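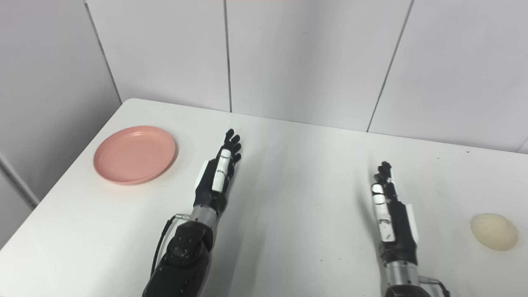
Will the Zindden lending library open by September?
The main room will. The children's corner depends on the shelving, which Drilta now says will arrive two weeks later than agreed.

Progress to 4th June

The catalog is finished apart from the large-print books. We have entered 784 titles, and each has a spine label and a card. Seventeen boxes from the Momer branch are still in storage there – we will collect them once the floor is sealed.

Spending

Of the $3000 granted for fittings, the deposit to Drilta and the first Ikeda invoice have been paid. The second Ikeda invoice covers the reading lamps and is due on delivery. We are not asking for more money at this stage.

Problems

The damp patch by the back door came back after the spring rain. The landlord has agreed to replace the gutter and pay for it.

Next steps

Seal the floor, collect the boxes, and settle the opening hours with the school. We would like your approval to move the unspent printing money to large-print stock.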